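# About Votik

We're Votik, a small school where people learn by handling things. Blocks, trays, boxes, lids, panels with patterns printed on them – if it can be picked up, turned over and put back somewhere sensible, we probably have a shelf for it, and somebody here has spent a happy afternoon thinking about how it ought to be sorted.

We started in April with 2 rooms above the old Ledivar print works and 200 plain white blocks, most of them cut by hand on a saw that was older than the building's wiring. Our stock book now lists 1,307 pieces! We still love the plain ones best. A white cube with a marker stuck on top is a lovely thing to plan a lesson around, and you can ask so much of it: which way up is it, what does it belong beside, does it stand or lie flat?

Our courses run in three strands. Sorting comes first, and it's where everyone begins, whatever their age. Then comes Setting Out, which is all about spacing, order and leaving enough room for a hand to get in. The last strand is Packing, taught from our own Kallard workbook (125 pages, spiral bound, lies open on the table without a fight). People come to us from shops, stores and museums, and quite a few come because they like things neat and want to get better at it.

The Massawe Room is where the longer projects happen. It has good light, deep shelves and a kettle, and you can leave a layout overnight and come back to it in the morning. We're very fond of it.

We keep groups small and we keep the tables dark, so that white pieces show up well from wherever you're standing. Trays are always open ones. Blocks go back by size first and by marker second – old hands will tell you we used to do it the other way round, and there are still mixed feelings about the change.

Visitors are welcome in any teaching week. Send us a note through the contact page, tell us which strand you fancy, and we'll set a place for you.
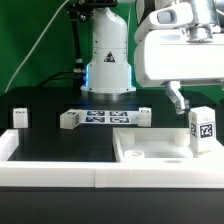
Please wear sleeves you can roll up, and bring a pencil if you like to sketch your layouts before you start. We have paper in every room, squared and plain, and you're free to take your drawings home.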